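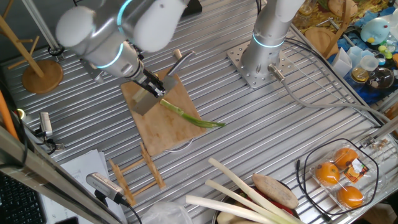
Which paper should you pick for a small run of greetings cards? An uncoated one, if people are going to write inside it, and as heavy as your printer will fold without cracking.

September 4, 2021
by Heidrun Plattner

I was asked that by three different people over the summer and gave each of them a much longer reply, so I thought I'd put it all down in one place (with a pot of tea beside me, as I do go on a bit).

My first cards were done back in July on a lovely shiny stock, and oh, they did look smart when I opened the parcel! Then I sat down to write to my aunt and the ink slid about like butter. I smudged her name, then the date, then my own sleeve. I had 100 of them, and I still have 97.

So I rang Gyula Szalai at Wokix, who is patient with people like me, and he posted me a bundle of samples. I spent a whole evening scribbling on them with every pen in the house. The one I liked best was a soft, creamy sheet called Amudton, which takes fountain pen beautifully and has a slight tooth to it when you run your thumb across. The colours come out quieter than they do on gloss, and my poppies went a bit brick red, but I've grown fond of them that way.

Do ask for the fold to be scored first. I didn't on the second batch, and a fine white line showed all down the spine wherever the dark green ran over it.

Envelopes are a whole other story and I'm still waiting for mine, so I'll write about those when they come.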